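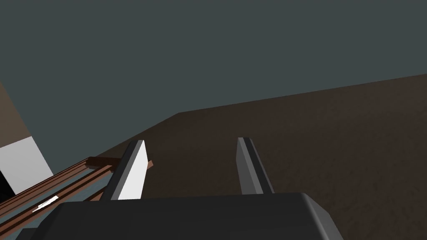 Why would anyone sit and steer a pretend arm by hand, a reader wrote in after my February post, when the computer could just flail about on its own all night and work it out? It's a fair thing to ask, and I've been chewing on it ever since, usually with a cup of coffee going cold next to me (sorry, coffee).

April 14, 2020

My short answer is that I did let it flail, back when I first got Mudia running, and what I had the next morning was a huge pile of nothing much. An arm left to itself in a make-believe house spends most of its time waving at the wall. So now I drive it myself, one try at a time, and every try gets saved as an example for the learner to copy. I have 980 of them as of last night! I'm quite proud of that number, even though I know perfectly well a good many of them are me being clumsy.

The clumsy ones are what I really want to write about. At first I threw away anything that wasn't smooth. If I came in too high and had to back off, out it went. The learner I trained on those tidy runs (I called that batch Peromholm, after nothing in particular) was lovely to watch right up until it got a little bit off course, and then it had no idea what to do with itself, poor thing, because I'd never shown it anybody getting un-stuck. These days I keep the wobbles as long as the try ends up where it should.

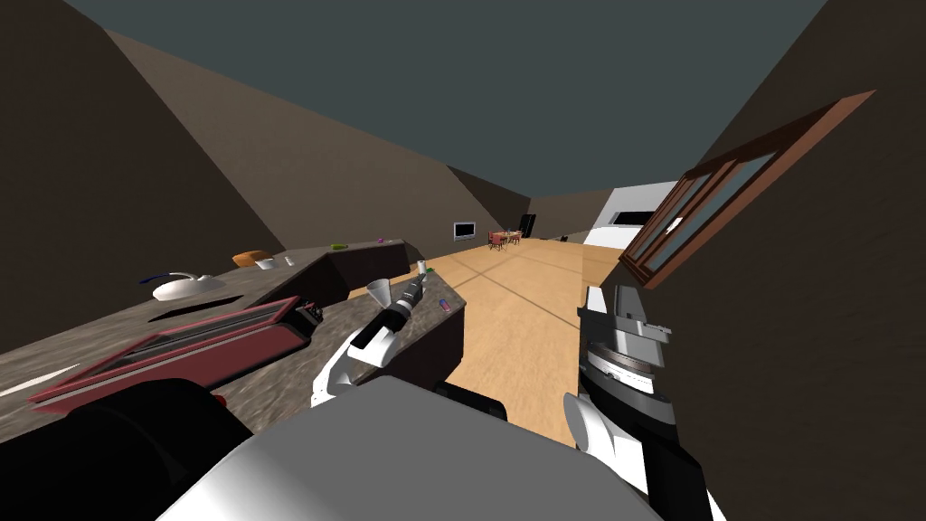 I also try to mix up where I begin. It's so easy to fall into a rut, starting with the arm in the same comfy spot and reaching the same way each time, and a learner picks up your ruts faster than anything else. I do 20 tries, stop, change the starting pose, and do 20 more. After 4 rounds of that my wrists have had enough and I go look out the window for a while. Two sittings in a day is my limit, and the second one is always a bit sloppier than the first, so I've begun marking which is which in my notes.

The new batch is called Dalgleish, and it's training now, with the old computer humming away under the desk and keeping my feet warm. I'll put up the results when I have them, good or bad. If you drive your own examples too, tell me in the comments how you decide which ones to toss, because I still change my mind about that every other day.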